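# Hanging Things on Walls: Notes for the Home Skills Evening

Dastville Library, upstairs room. February 7, 2023. Talk is 40 minutes, then questions. 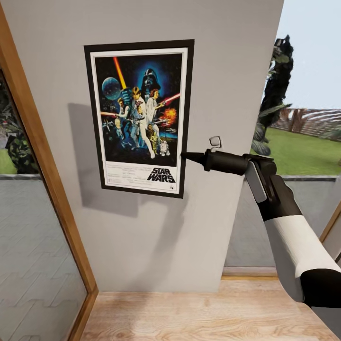 Start with the question I get most at the store: how high does it go? People nearly always hang too high. They stand up, hold the frame at arm's length, and mark the wall where their hands are. Then they sit down and look at the bottom edge of it for ten years.

The usual rule is that the middle of the picture goes 57 inches from the floor. Say that twice. Middle of the picture, not the hook. I go up to 60 if everyone in the house is tall. Over a sofa, ignore the rule and leave six to eight inches between the top of the sofa and the bottom of the frame.

**Working out the hook height** (do this one on the whiteboard)

- Measure the frame top to bottom and halve it.
- Pull the wire up tight in the middle with a finger, as if it were on the hook.
- Measure from the wire to the top of the frame.
- 57, plus half the frame, minus the wire distance. Mark the wall there.

Do it with a 36-inch frame and a wire that sits 4 inches down. 57 plus 18 is 75, minus 4 is 71. Hook goes at 71. Somebody will ask about frames with two hangers and no wire. Same sum, but measure down to the hangers, and then you need a level.

**What is your wall made of?**

Knock on the wall behind me. Most houses in town built after the war have drywall. The older streets toward Grandon have plaster over wood lath, and a few have brick behind that. Ask for hands: who knows what they have? Who has tried to put a nail in it?

Drywall: a soft, even surface. A pushpin goes in with your thumb. Between studs it sounds hollow.

Plaster: harder, colder to the touch, often a little wavy. A pushpin bends. Put a piece of painter's tape on the spot and drill a small hole first. Hammering a fat nail into old plaster is how you get a crack running up to the ceiling. I did this in my own hallway and the patch still shows in the afternoon.

Brick: masonry bit, plastic plug, screw. Wear glasses. Drill into the brick if the mortar is crumbly.

**Weight**

Get on the bathroom scale with the picture, then without it. Big posters under glass weigh more than people guess, and the same poster under acrylic weighs a good deal less.

- Light frames: one angled picture hook with a thin nail. Fine in drywall, no stud needed.
- Middling frames: two hooks, spaced apart. The picture stays straight longer too.
- Heavy mirrors and anything that would hurt someone: into a stud, or an anchor rated well over the weight.

Pass around the board with the anchors screwed into it. Point out the ribbed plastic kind that comes free in the package. I throw those away and buy the threaded ones. The toggle type holds best but leaves a big hole, so be sure of the spot.

Rated weight on the box is for a new, sound wall. Go by half.

**Finding a stud**

Studs are usually 16 inches apart, center to center. Start from an outlet, which is nearly always fixed to the side of one. Run a magnet slowly up the wall until it grabs a screw. The cheap electronic finders work all right on drywall and badly on plaster.

Don't drill straight above or below an outlet or a switch. That's where the cable runs. Slow down here, and wait for people to finish writing.

**Renters**

Adhesive strips. Everyone has a story about them falling. Clean the wall with rubbing alcohol, press for 30 seconds, and leave the strips an hour before hanging anything. Not on wallpaper, not on fresh paint, not over a bed. To take them down, pull the tab straight down along the wall, slowly. Pulling outward takes the paint with it.

Read the lease first. The Dasdale apartments allow small nail holes if you fill them when you leave. The building next door charges for every one.

**Groups of pictures**

Lay them out on the floor. Move them until you're tired of it. Trace each one on brown paper, cut it out, tape the paper up, and live with it for a couple of days. Keep the gaps the same, two to three inches. Treat the whole group as one big picture and put the middle of that at 57.

Skip this section if we're past 7:40.

**Small fixes**

- Frame won't stay straight: felt or rubber bumpers on the bottom corners.
- Hole in the wrong place: spackle, let it dry, sand lightly, touch up. Toothpaste is a bad idea.
- Faded print: keep it out of direct sun. UV glass slows fading but doesn't stop it.
- Bathroom: nothing on paper that you'd miss.

**Questions**

Likely ones: ceilings with a slope (measure from the floor anyway), picture rail (use it if you have it, the hooks are at Farah Hardware, second aisle), and how to get a picture level in a crooked house. For the last one, match the nearest door frame and put the level away.

Handout has the hook height sum on the back. Collect the anchor board before people leave. In December it went home with someone.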